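Guides > Trulik Audio Guide > Set-up > Section 3: Preparing a house tour

Reading time: 6 min

3. Preparing a house tour

Applies to the Trulik handset used at Birkett House and at the Wurnine chapel and cloister. Section revised by Ching-wen Lu, 2019-03-31. If your handset still shows the old start screen with the blue border, finish Section 2 before you go on.

A tour is a set of stops played in room order. Each stop has a spoken track, a stop number, and a floor plan marker. Tracks can also carry a second layer, called "More," which visitors open when they want to hear about a painter, a patron, or a restoration in greater depth.

3.1 Before you begin

You will need:

- the handset and its charging cradle
- the Jemden card for your site, with the current tour on it
- a pair of headphones
- the printed room list

Check that the handset is charged to at least half. Loading a tour on a low battery can leave the stop list incomplete, and the handset will not warn you.

CAUTION: Do not take the card out while the side light is flashing. Wait until it is steady.

3.2 Loading the tour

1. Turn the handset off.
2. Open the cover on the left side and slide the card in, label up, until it clicks.
3. Close the cover and hold the power button until the screen comes on.
4. Choose Site, then the name of your building.
5. Choose Load. The side light flashes while the tracks are copied. The full Birkett set has 956 files, counting all languages and the "More" layer, and takes a while.
6. When the screen says Tour ready, press OK.

Note: if the screen says Card not matched, the card belongs to the other building. Cards from Birkett and Wurnine look the same apart from the label.

3.3 Setting the room order

The tour loads in the default order, which begins in the entrance loggia and goes up by the main stair. When a room is closed, change the order on the handset. Leaving the closed room in the list sends visitors to a locked door.

1. From the start screen choose Tour, then Order.
2. Scroll to the closed room and press Skip. The room name turns gray.
3. If visitors are to go around by another route, select the next room and press Move up or Move down.
4. Press Save.
5. Walk the new route once with the handset on. The directions between rooms are separate tracks and may still point the old way.

Directions can be replaced with a short chime. Choose Tour, Directions, Chime only. This is the better setting when the long gallery is closed -- the recorded directions there mention the fireplace twice and there is no other recording.

Note: the painted ceiling in the banquet room has two stops. The first covers the central panel and the second covers the border of fruit and garlands. Skip both or keep both. The second begins in the middle of a thought and makes little sense alone.

3.4 Languages and speech speed

1. Choose Settings, then Language.
2. Select up to three languages. These appear as buttons on the visitor's start screen.
3. Choose Speed and set Normal or Slow. Slow adds longer pauses between sentences and does not change the voice.
4. Press Save.
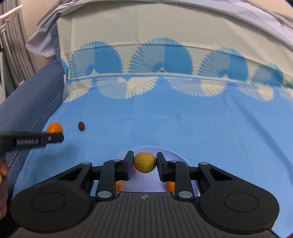
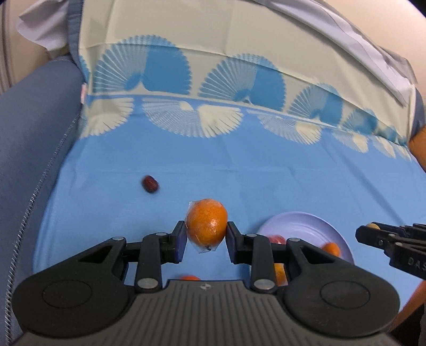

Yellow speckled ball (first picture) and plastic-wrapped orange mandarin (second picture), each held between two finger pads.

If a visitor changes language during the tour, the handset stays on the same stop and starts that track over. It goes back to the first language on your list when it is returned to the cradle.

The Latin inscription at the chapel door is read aloud in Latin in every language version, followed by a translation. There is no setting to turn the Latin off.

3.5 Setting the volume limit

The rooms with stone floors carry sound a long way, and visitors who use the handset speaker can be heard two rooms off.

1. Choose Settings, then Sound.
2. Set Speaker to Off for group visits, or Low for single visitors.
3. Set the headphone limit. Level 6 suits most rooms.
4. Play the test track and listen with the headphones on.

CAUTION: The test track starts at full level whatever limit you have set. Hold the headphones away from your ears for the first few seconds.

3.6 Checking a stop

Check three stops before handing out the first handset of the day. Pick one on each floor, and one in the garden.

1. Stand at the numbered marker.
2. Key in the stop number and press Play.
3. Make sure the track names the room you are standing in.
4. Press More. A second track should begin after a short pause. If nothing plays, the "More" layer has not loaded; repeat 3.2 from step 5.
5. Press Plan. The marker should show on the correct floor.

The upper floor at Birkett was renumbered in January. Wall markers in the patron's study and the small library carry the new numbers. The printed leaflets in the rack may not, so go by the wall.

3.7 If something goes wrong

The track stops partway through. Wipe the card contacts with a dry cloth and load the tour again. If the same track stops at the same point, write the stop number on the fault sheet.

The wrong room plays. The order has been changed without saving. Go to Tour, Order, and press Save.

The plan is blank. Hold Plan for five seconds. The plan redraws after around 10 seconds.

The handset asks for a code. It has been locked by the cradle. Put it back in any free slot, wait for the tone, and take it out again.

The screen is dim in the garden. Choose Settings, Screen, Outdoor. Outdoor drains the battery quickly -- switch it back before the handset goes out indoors.

3.8 Ending the day

1. Collect the handsets and wipe the screens.
2. Place each one in the cradle with the screen facing you.
3. Check that every slot shows an amber light.
4. Leave the cards in the handsets. Remove them only when a new tour is to be loaded.
5. Lock the cradle and return the key to the desk.

For adding your own recorded stops, go to Section 4.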